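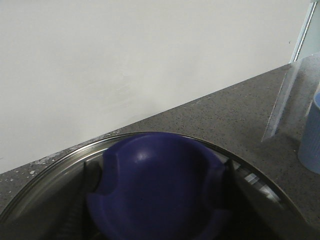 3 min read

Filed under: Kitchen Table Talk

So I finally made the big pot of bean soup I've been promising since September, and I'm a little smug about it! The recipe came off the back of a bag from the Hillcombe market (I lost the bag, so I'm working from memory) and it wants an overnight soak, one ham bone, and way more garlic than you'd think.
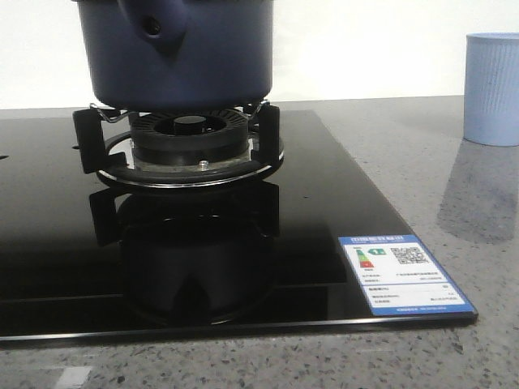 Issue 32

My big mistake last time was salting at the start. This time I held off until the beans were soft, tasted, salted, tasted again, and then ate a whole bowl standing up. I got 3 dinners out of it, plus a jar for the freezer. Next I want to try it with smoked paprika and maybe some kale, if the kale at the market ever stops looking so sad. If you've got a good cornbread to go with it, please send it my way.

Recent posts
Onions, Again
My Trip to Ralenton
Can You Freeze Rice?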